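4 min read

The woman behind Turik started out selling scarves from a folding table. She now designs knitwear, mostly cardigans, in colors that most of us would be scared to put next to each other, and I have been wearing one of hers (mustard with a raspberry collar!) nearly every day since December. So I was thrilled when she agreed to talk to me over the phone about color, closets and why she has given up on black.

"I wore black for years," she told me. "It was easy and I looked fine. Then I spilled bleach on my favorite pair of pants and had to borrow my sister's green ones, and three people asked me where I'd been on vacation."

She doesn't think everyone should run out and buy a rainbow. Her advice is to start with the thing you already reach for. "If it's jeans, great, jeans go with everything. Put a tomato red sock under them. Start at the ankle and work your way up."

I asked her about the clash question, because I get it from readers all the time. Can you wear orange with pink? Green with blue? She laughed before I had finished asking.

"Yes! Please do. What I look at is how strong the colors are. A loud orange wants a loud pink. If one of them is shouting and the other one is whispering, you notice the whispering one and think it looks dirty."
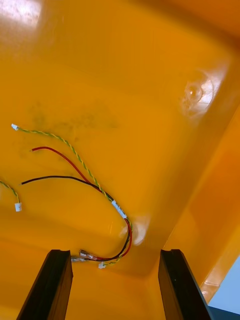
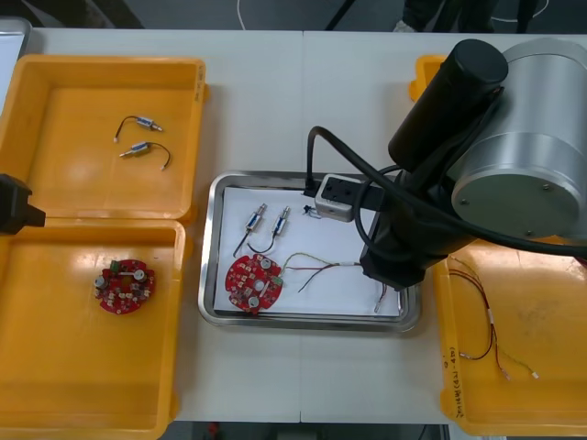 Yellow in both, with thin wires.

Her first collection had 16 pieces, and she made the samples herself on a secondhand machine in a spare bedroom. The yarn came from a small mill called Brusten, which let her order in tiny amounts. "They had more than 200 shades on the card and I wanted all of them. I slept with that card next to the bed."

The best seller was the one she nearly dropped, a boxy short-sleeved sweater named Saavedra that comes in lilac with a rust hem. I tried it on at Trondaditz, my favorite little shop for this sort of thing, and it's lovely over a white shirt - or over a summer dress when the evenings are still chilly. It costs $88, and she says it should be washed by hand and dried flat on a towel.

We talked for a long while about getting dressed at home, which so many of us are doing at the moment. Does she bother? She does, even if it's only for the mirror in the hallway. "I have 2 rules," she said. "Real pants before lunch, and one bright thing where I can see it. A sleeve is good, because you look at your sleeves all day long. A necklace you forget about."

I've been trying the sleeve rule all week and I love it. I'm typing this in the mustard cardigan, and I keep looking down at the cuffs.

Next up for her is a run of striped tights, if she can get the heel right. "The stripes keep going crooked at the back," she said. "I might just leave them crooked."

March 31, 2020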